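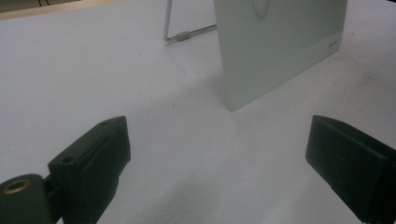
A white tabletop with an upright white panel on it.

What does a band do at a sound check?

When you go to a concert, the band walks out and starts to play. The musicians have already been on that stage earlier in the day, though, for something called a sound check.

A sound check is a short practice that is mostly for the sound engineer. The engineer is the person who runs the mixing board, a wide desk covered with sliders and knobs. Each microphone on stage is connected to its own slider. Push the slider up and that microphone gets louder. Pull it down and it gets quieter.

The drummer usually goes first. Gudrun Eichhorn plays drums in a punk band called Cidance, and she starts by hitting the bass drum over and over, one slow thump at a time. It sounds boring, and it is a little boring. Then she moves on to the snare drum, the tom-toms and the cymbals. After the drums come the bass guitar, the other guitars and the singer. At the end the whole band plays part of a song together.

Musicians also need to hear themselves. The big speakers point at the crowd, so bands use smaller speakers called monitors, which sit on the floor and point back at the players. Singer Gyu-bin Shim asks for a lot of her own voice in her monitor. Gudrun wants mostly bass guitar in hers.

Sometimes a speaker makes a loud squeal. This is called feedback. It happens when a microphone picks up sound from a speaker and sends it back to the same speaker, again and again, getting louder each time. The engineer can turn the microphone down, or the singer can move it away from the speaker.

The size of the room matters too. A club in Dosbridge that holds 400 people sounds different from a hall that holds 2000. An empty room also sounds different from a full one. People's bodies and clothes soak up sound, so the engineer has to make more changes once the crowd is in.

If three bands are playing, the last band to perform often checks first. The opening band checks last, and then its gear is already in place when the show starts. Cidance usually opens, so they sound check at 5 in the afternoon and then go find some dinner.

Words to know

Engineer - the person who controls the sound
Monitor - a speaker that points at the musicians
Feedback - a squeal made when sound goes around in a loop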